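Hi Shirin - the Wednesday update on the sorting table, a bit longer than usual because there's plenty to tell!

Most of the 2,000 you approved went on the table itself, and we still have 154 left for refills. I went for big, plain pieces that are easy to wash: white bowls, bright blue plastic containers, racks with slots in the sides. 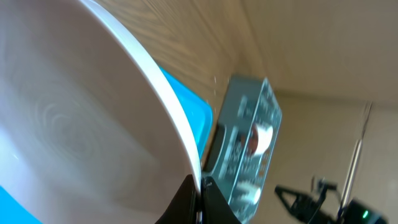

Fakberg delivered in two lots (the second came a good week late, grr), so we ran 4 sessions in December instead of the five I promised you. I'd like to make up the missing one before the next report.

## What we tried

- **Rice and trays.** Uncooked rice in the black tray, with a carrot in there too, and the big teal tray beside it. Grains travel! I'd budgeted 15 minutes for cleanup and it takes more than that, so I'm moving the finish time up a little.

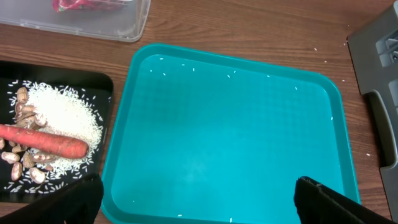
- **Mixed bowls.** Peanuts in their shells on a bed of dry rice, with a crumpled red snack wrapper as the thing that has to come out. I like this one best - the shells are rough and the wrapper is slick and shiny, and everything is a different size. I want to do more of these, maybe with dried beans from Nouri if their price holds.
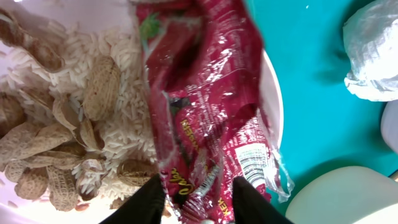 ## Next up

I need your okay on two things: more rice (the cheap kind is fine) and a second teal tray. Voltari's quote should be in your inbox already. Also, could we keep the same table?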